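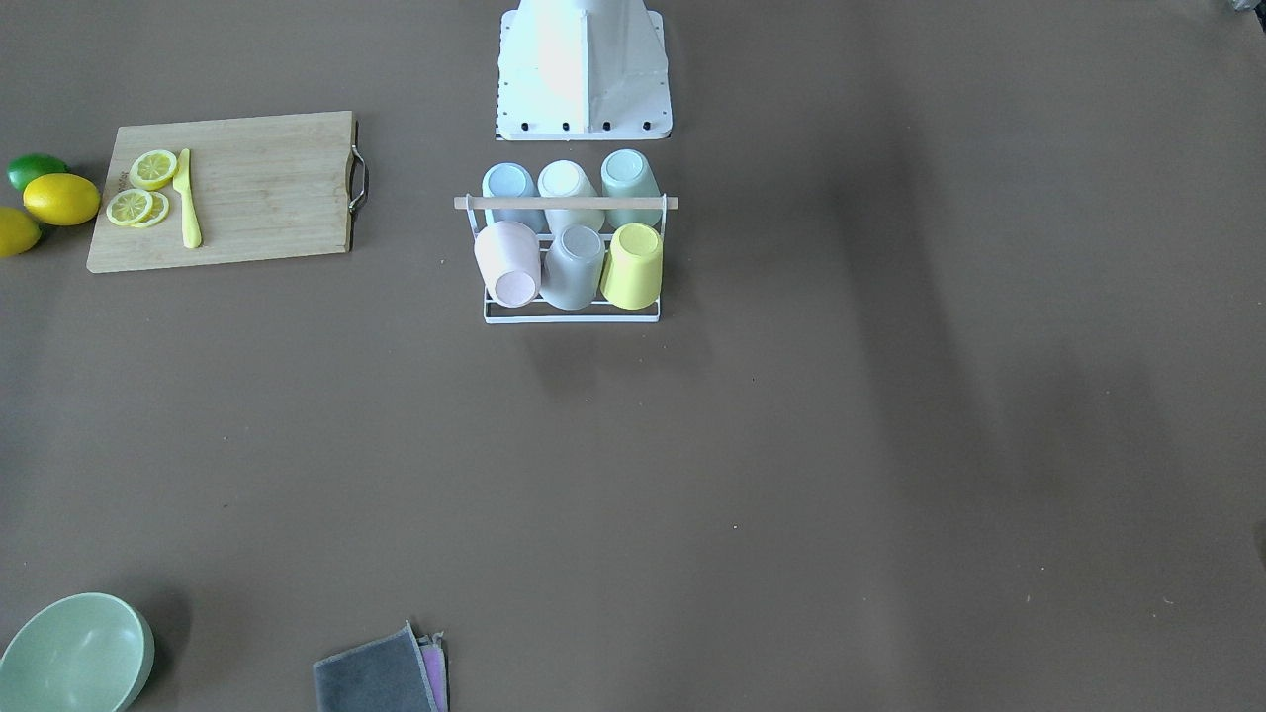

A morning at Ikosside: watching robots get their homework

I have wanted to see inside one of these places for years, so when Ikosside put up a notice in November saying they were opening their teaching floor to visitors, I booked the first slot I could get. Eleven of us turned up. Most were students, plus two people from a bakery firm who asked better questions than the rest of us put together.

The building is on the Sondmont estate, past the tile warehouse and up a ramp that my satnav refused to believe in. If you go, ignore the signs for Lebrun, who have the ground floor and a much grander front door. Ikosside is upstairs, through a door with a keypad. Visitors' coats go on the hooks, bags go under the bench, and phones stay on silent because the operators need to concentrate.

What they do there is gather examples. A person guides a pair of arms through a small household job, start to finish, and everything is stored: what the cameras see, where each joint is, when the grippers open and close. One go is called an episode. Do enough of them and you have something a learning system can be trained on. I knew that much from reading. What I hadn't grasped is how much of the day is spent thinking about kitchen things!

The kitchen table was my favourite by a long way. It has a white wire cup rack with six upside-down cups in soft pastel colours, and a bamboo board with lemon slices and a little yellow knife on it. More fruit sits next to the board - two lemons and a lime - and there's a pale green bowl and a couple of folded cloths nearer the front. It looks like the start of a rather nice lunch. A good stretch of the tabletop is kept clear, and that is where a lot of the action ends up, as cups get set down there and picked up again.

The task we watched was "take one cup off the rack and stand it the right way up". I would do that without looking. For the operator it was a slow reach, a pause, a grip, a lift, then a turn of the wrist that took three attempts before she was happy with it. The two clumsy attempts were kept as well. They get a different tag, and the training team at Plenix, who receive the data, decide what to do with them. I liked that very much. I had assumed anything less than perfect went in the bin.

Between episodes things get moved. The cup colours swap places, the cloths go somewhere else, the bowl might go to the other side. There's a printed sheet of changes and the operator works down it, ticking as she goes. One of the students asked why they didn't just shuffle it all at random, and the answer was that people are dreadful at random. Left to ourselves we put the bowl back where it looks tidy. The sheet gets round that.

Light was another thing. I'd pictured a sealed room with even lamps everywhere, but they are quite content to have shadows falling across the tabletop, on the grounds that your kitchen has them too. They do write down the time of each session, so that mornings and late afternoons both get a fair share.

On the wall by the kettle is a whiteboard with the running totals. When we came in at ten it said 1618 episodes for the kitchen set, and by the time we left it said 1679. I can't tell you how pleased I was to see that number change - several of us cheered, slightly too loudly.

After the break we were let loose on a practice table with wooden blocks. You hold a pair of handles and the arms follow. My first block went straight over the side. My second I managed to put down more or less where I meant to, and I was absurdly proud. The handles are lighter than you expect and there's very little feel coming back through them, so you watch the fingertips like a hawk. Ten minutes of that and my shoulders ached. The operators do it in short spells and then swap to checking recordings, and I can see why.

The checking desk was quieter, but don't skip it. Someone plays each episode back at double speed and marks where the reach starts, where the grip closes and where the thing is let go. We had a try at that too. Our group couldn't agree on when a cup counts as "picked up": when the gripper closes, or when the cup leaves the rack? They have a written rule (when it leaves the rack) but it took them a fortnight of arguing to settle it, and I'd have loved to be there for that.

A few practical notes. The visit lasts two and a half hours with a tea break. There is a lift, round the back by the bins. Wear something you can move your arms in. Parking is free but the spaces by the ramp belong to Lebrun and they do check.

They hope to run another one in spring, with a laundry table set up by then. I've already asked to be on the list.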